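Features / Robotics
April
By Belmiro Esteves

I've watched a lot of robots muck up a lot of laundry, so I turned up at the Ciltcombe lab after lunch with pretty low hopes and a muffin. The group there has been working on a method they call Bikance, and the pitch is simple enough to explain over said muffin: stop asking the robot to know where the whole cloth is. Just get it to find an edge, any edge, and work out which way the fabric is heading from there.

Cloth is a nightmare for machines. A mug stays a mug-shaped thing wherever you put it, but a napkin has a new shape every time you breathe on it. The usual fix is to throw more demonstrations at the problem — 1000 of them, in the case of the lab's older system. Bikance was trained on 46. It leans on close-up views from down at the gripper, where a ridge or a hem is big and obvious and the rest of the world more or less disappears. 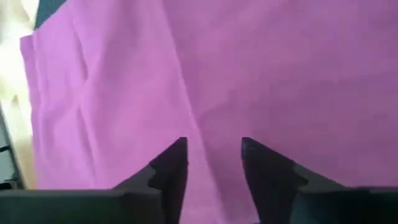

Żak wasn't ready to get carried away, and told me that edge-finding is the easy half and the real test is what the second arm does once the first one has hold of something. Fair point! I'd been so taken with the close-up stuff that I'd forgotten there were two arms to coordinate, and that each one can undo the other's good work with a single tug.

So the method splits the job. One arm pinches and lifts, the other hangs back until the edge estimate settles, and only then does it get a turn. They do it on a set table too, with a plate and cutlery about the place, so neither arm gets the run of the bench.
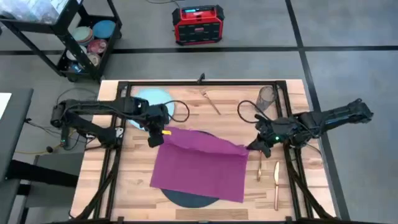

The waiting is my favourite bit, to be honest. Older systems barrel in with both grippers at once and you end up with a purple scrunchie. Bikance will sit there for a good 15 seconds if it isn't sure, which is maddening to watch and very sensible.
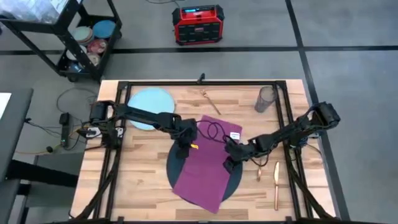
How well does it go? In the lab's last round of trials it laid the napkin square on its mat 12 times out of 15. The misses were mostly cases where it took a crease for an edge and pulled at the middle of the cloth, and I've done that myself with a fitted sheet. The group wants to try thicker fabrics next, and the software will go out through Grirkton, their code-sharing project, once somebody has tidied up the documentation. I've asked for a go with a tea towel when that happens.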